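Forums > Local History > Transport and Harbours

When did the Mulport tram actually stop running?

Reading time: 2 minutes

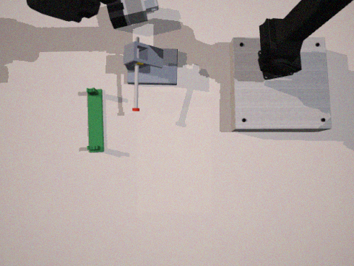

ropewalk_ed
Monday, July 1, 2024
I'm putting together a short history of public transport in Mulport for the library display and I can't settle the closing date of the harbour tram. The Mutiso guidebook says it closed the year the new quay opened. My grandmother always said it ran for two more summers after that, and she lived on the line. Does anyone have a timetable or a ticket from the last years?

plernesside_lad
The guidebook is right. The rails on Quay Street were lifted for the opening and there is a council minute about it. You can't run a tram without rails.

R. Toom
The Quay Street rails were lifted, yes. The upper section from the market to Losov was left alone and cars carried on there. My father had a season ticket for it, number 652, and it is stamped April of the year after the quay opened. I can scan it if that helps.

ropewalk_ed
Yes please. Does it say which stops it covered?

R. Toom
Market, Chapel, Losov. Nothing below the market.

plernesside_lad
A season ticket doesn't prove there was a tram. The company ran buses on the same tickets when the cars were off the road. My uncle drove one of them.

Chepkoech Kaijage
Both things are partly true, I think. I went through the company ledgers at the Plernesside record office a few years back. Tram and bus takings are in separate columns. The tram column carries on after the quay opened, with much smaller sums, and the last month with any entry shows 1,603 fares. After that it is buses only. I didn't copy down the date of that last page, which I regret, but it was well after the opening.

plernesside_lad
Fair enough if the ledger says so. I'd still want to see the date. The minute calls it "the closing of the tramway", not part of it.

saltbox
Councils wrote all sorts. The same minutes have the lighthouse being painted twice in one year.

The number 6 car ended up as a hen house on the Losov road, by the way. It was still there when I was at school. Gone now.

ropewalk_ed
I had no idea about the hen house. Any photos of it?

saltbox
My sister may have one. I'll ask.

Chepkoech Kaijage
The ledgers are in the green boxes, listed under the harbour company and not under trams. You need to order them the day before. Ask for the last two volumes.

ropewalk_ed
Thanks, I'll order them. For now the display will say the lower section closed with the new quay and the upper section later, date to be confirmed.

plernesside_lad
I can live with that.

Recent threads
Names of the old Mulport ferries
Losov market cross, before and after the move
Who built the Plernesside sea wall?
Mutiso guidebook: list of known errors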